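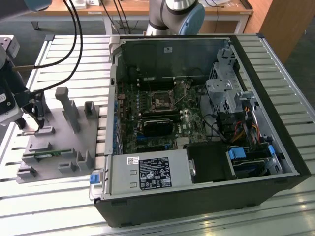 Flolix Tower, refurbished — Gehäuse mit Board und Netzteil, ohne CPU

Artikel 335, Rubrik Rechner und Teile
149 Euro inkl. MwSt., Versand extra
Zustand: gebraucht, geprüft

Kurz gesagt: Büro-Tower als Basis zum Selberbestücken. Board ist drin, Netzteil ist drin, Prozessor kommt von euch. Wer noch eine passende CPU in der Schublade hat, spart sich den halben Rechner.

Außen schwarz, innen silbergraues Blech. Seitenwand geht ohne Kampf runter, danach liegt alles offen. Zum Arbeiten am besten auf die Seite legen, so kommt man an Sockel und Speicher ran, ohne sich die Finger zu verrenken.

Was drin ist

Mainboard, grün, Sockel leer, Halterahmen und Hebel dran
Speicherbänke links neben dem Sockel
Erweiterungskarte, schwarz, gesteckt
Kleiner silberner Kühlkörper auf dem Board
Laufwerkskäfig aus gelochtem Blech
Netzteil, silber, mit Griff und blauer Entriegelung
Stromkabel und Datenkabel im Gehäuse

Was nicht dabei ist

Prozessor
Prozessorkühler
Arbeitsspeicher (gibts als Option, siehe unten)
Festplatte oder SSD
Betriebssystem, Lizenz, Tastatur, Maus, Monitor

Bitte wirklich lesen. Wir bekommen jeden Monat Mails, wo denn das Windows sei. Keins drin, keins versprochen.

Bedienung, wo man drankommt

Blau heißt anfassen. Die Clips an den Steckplätzen sind blau, die beiden Riegel am Laufwerksschacht auch, genauso die Lasche am Netzteil. Alles andere erst mal in Ruhe lassen.

Netzteil: Lasche lösen, am Griff rausziehen, vorher natürlich Netzstecker ab. Klemmt es, nicht reißen — meistens hängt dann noch ein Kabel am Käfig. Typenschild sitzt auf dem Netzteil, schwarz mit weißem Druck, Leistungsdaten bitte dort ablesen. Wir liefern je nach Charge unterschiedliche Netzteile, darum steht hier keine Wattzahl.

Laufwerke: Riegel auf, Träger raus, Platte rein, zurückschieben bis es klickt. Das graue Kabel am Schacht dabei nicht einklemmen. Passiert schneller als man denkt.

Kabel: rot-gelb-schwarzer Strang läuft unterhalb des Käfigs zur Wand. So lassen. Wer ihn umlegt, hat ihn später im Luftstrom. Das schwarze Datenkabel geht vom Board in einem Bogen runter zur schwarzen Abdeckung, hat genug Länge.

CPU einsetzen, Kurzfassung

1. Strom ab, Gehäuse auf die Seite, Seitenwand weg.
2. Hebel am Sockel öffnen, Rahmen hochklappen.
3. CPU an Markierung ausrichten, auflegen, nicht drücken.
4. Rahmen zu, Hebel runter. Etwas Kraft ist normal.
5. Wärmeleitpaste dünn drauf, Kühler montieren, Lüfter anstecken.
6. Speicher rein, paarweise wenn zwei Module.
7. Erster Start noch offen, dann Seitenwand drauf.

Pins nicht mit den Fingern berühren. Verbogene Kontakte sind kein Garantiefall, da diskutieren wir auch nicht mehr drüber.

Welche CPU passt?

Hängt vom Board ab, und das wechselt je nach Lieferung. Nach der Bestellung kommt per Mail die Boardbezeichnung plus Liste der getesteten Prozessoren. Wer es vorher wissen muss: kurz anschreiben, Artikelnummer nennen, wir schauen nach. Antwort werktags meist am selben Tag, Anfragen nach 16 Uhr am nächsten.

Speicher-Option

Gebrauchte Module bekommt ihr auf Wunsch dazu, bei uns getestet und im Antistatikbeutel verpackt. Aufpreis steht im Warenkorb, der schwankt gerade zu stark für eine feste Zahl. Eigene Module gehen genauso, bitte Typ und Taktung mit der Liste aus der Mail abgleichen. Mischen verschiedener Hersteller klappt oft, garantieren können wirs nicht.

Prüfung bei uns

Jeder Tower wird innen gereinigt und einmal mit Test-CPU und Testspeicher gestartet. Geprüft werden Speicherbänke, Anschlüsse, Lüftersteuerung und Netzteil unter Last. Danach kommt der Prozessor wieder raus. Aufkleber vom Vorbesitzer bleiben teilweise dran, z. B. am Netzteil oder innen am Blech. Stört den Betrieb nicht, und beim Abkratzen gibts nur Schrammen.

Kratzer außen sind möglich, bei gebrauchter Ware halt normal. Dellen sortieren wir aus.

Passt dazu

Prurnisik Kühlerset, mit Paste und Schrauben
Dandora Einbaurahmen für SSD, Satz mit 2 Stück
Đồng Wärmeleitpad, zuschneidbar, fürs Nachrüsten kleiner Kühlkörper

Beim Kühler unbedingt auf die Bauhöhe achten, sonst geht die Seitenwand nicht mehr zu. Das Set von Prurnisik passt, haben wir ausprobiert.

Lieferung

Im Karton mit Formschaum, Seitenwand montiert. Lager aktuell: 77 Stück, Nachschub vorraussichtlich im Februar. Abholung nach Absprache möglich, bitte erst kommen wenn die Bestätigungsmail da ist. Ins Ausland auf Anfrage.

Rückgabe und Gewährleistung

Gesetzliches Widerrufsrecht gilt, Tower bitte vollständig zurückschicken, also mit Karte und allen Kabeln. Gewährleistung 12 Monate auf Gebrauchtware. Eigene Teile vor dem Rückversand ausbauen! Vergessene Prozessoren legen wir zwar beiseite, das Porto zurück zahlt ihr.

Ab 5 Geräten gibts Staffelpreise, Schulen und Werkstätten bitte per Mail anfragen. Boardtyp innerhalb einer Sammelbestellung auf Wunsch einheitlich, dauert dann ein paar Tage länger weil wir die Chargen druchsehen müssen.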